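Talidcombe's repair evening has been told it may keep the old library annexe, provided it stops calling it a library. The decision came on Saturday, after 17 weeks of letters between the group and its landlord, Gevon, over what exactly a room full of toasters ought to be called on a lease.

The group had been paying for the place as a "reading facility", a phrase left over from the last tenants. Gevon's view was that very little reading went on. The group's view was that people read the instructions, usually after the second attempt.

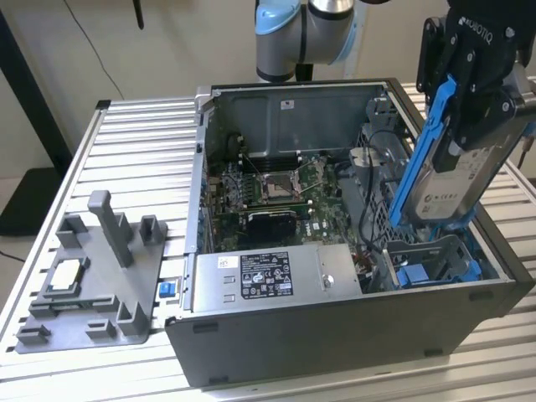 So what does the new lease call it? "A community workroom with incidental seating", which took two drafts and cost the group 227 pounds in fees. The incidental seating is a church pew.

Rent stays where it was. The opening hours do not. Doors will now close at 9pm instead of 10, following a complaint from the flats on Uvholm Row about a sewing machine. Asabe Bako, whose sewing machine it was, has offered to put a folded towel under it, and the flats have accepted the towel in writing.

There is also a new rule on things left behind. Anything not collected within six weeks goes to the tip, apart from clocks, which for reasons the lease does not give may stay for a year.

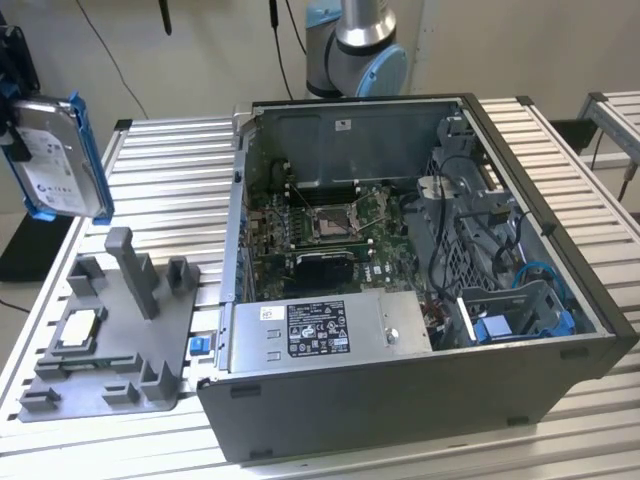 Tanko Isah wrote to this paper to say that the clock clause was a disgrace, that his radio had been waiting for a part since spring, and that if clocks were to be given a year then radios with clocks in them should get at least nine months. We put this to Gevon, which said it would look at clock radios "in due course".

The annexe has been hard to place for years. It was a library until the shelves went to Ogbonna, then a polling station, then for one winter a yoga studio with no heating -- the yoga moved on in January. The repair evening arrived with a kettle and has been there ever since, along with the kettle, now on its third element.

Attendance is healthy. At the last open evening 200 people signed the book, though one page is taken up by a child practising the letter R.
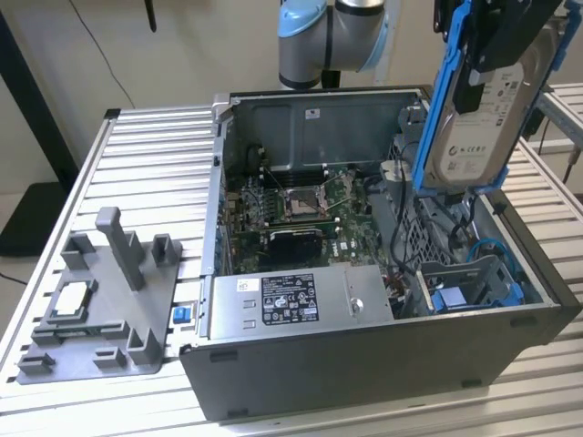

Does anyone have to pay to bring something in? There is no charge, but a tin stands by the door, and Milagros Paredes sits next to the tin.

Under the new terms the group must also repaint the front door, which is green on one side and a sort of green on the other. Gevon has asked for "a heritage shade" and enclosed a card of them. All are grey. Painting is down for September, weather and Aminu Shehu's knee permitting.

The old library sign comes down at the same time. Efe Bashir has asked if he can have the letters, and has been told he can have all of them except the L, which is holding up a gutter.
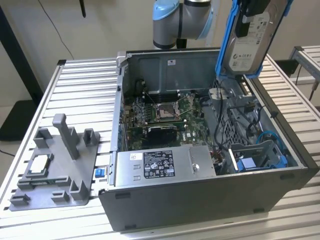
*A desktop computer with its side panel off, on the workbench.*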